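The Patience of the Planner

On the second floor of a former button warehouse in Randthorpe, the coffee gets made at seven and the arguing starts shortly after. It's a friendly sort of arguing, and most mornings it's about time: how long a robot should be allowed to think before it moves its arm.

Vilhjálmur Holst has been having this argument, in one form or another, for 14 years. He came to it from ferry scheduling, of all places, and he still talks about robot arms the way a harbor master talks about boats. They need room to turn, he'll tell you, and they need to know who goes first, and the worst thing any of them can do is change its mind halfway across.

His team at Lundeck writes planning software for two-armed machines. The package is called Mogensen, after the street where Holst rented his first office, and it does a job most of us do all day long without noticing. It decides which hand should do what, and when, and by what path, so that the two of them don't end up in each other's way. (Try buttering toast while holding the phone and you'll get a feel for the problem!)

The early versions were slow. They would search through thousands of possible motions, pick a lovely one, and by then somebody would have bumped the table. The current version plans only a short stretch ahead, starts moving, and keeps on planning while it moves. Holst replans 30 times a second now, and he's a little sheepish about how long it took him to trust the idea.

A good deal of what Mogensen knows about sharing the work between two arms comes from people. The library holds 3577 short recordings of human hands doing ordinary tabletop jobs, and the software draws on them when it has to guess at a sensible first move.

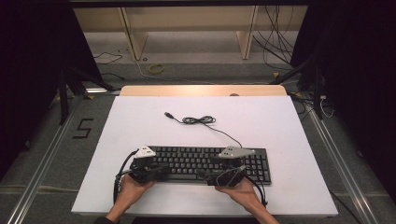
Cables are the subject Holst will happily lose an afternoon to. A rigid object can be described by where it sits and which way it's turned, and a planner can carry that around in its head quite cheaply. A cord has no such manners. With a keyboard lying flat on a white board and a gripper at each half of it, the keyboard itself is the easy part, and it's the USB cord, tangled in a loop out beyond the top edge, that gives the software fits. Mogensen handles it by treating the cord as a patch of territory that may grow or shift, and it keeps both arms politely outside the patch until it has a reason to go in.

The approach has its critics. A group at Zurkberg models the whole cord, bead by bead, and gets very pretty results, though each one takes a while to compute. Holst has visited them 3 times and came home each time with a notebook full of things to try. He thinks the two camps will probably meet in the middle, and he'd like to be there with the coffee on when they do.

For now there's a release due in October and a collision checker that gets cross whenever both wrists rotate at once. He's planning to look at it on Saturday, when the building is quiet.

Related stories
Teaching a Camera to Ignore Shadows
The Long Road to a Better Simulator
Why Our Test Scripts Have Names

30 shares | 14 comments

Contact us | Copyright, all rights reserved | Back to top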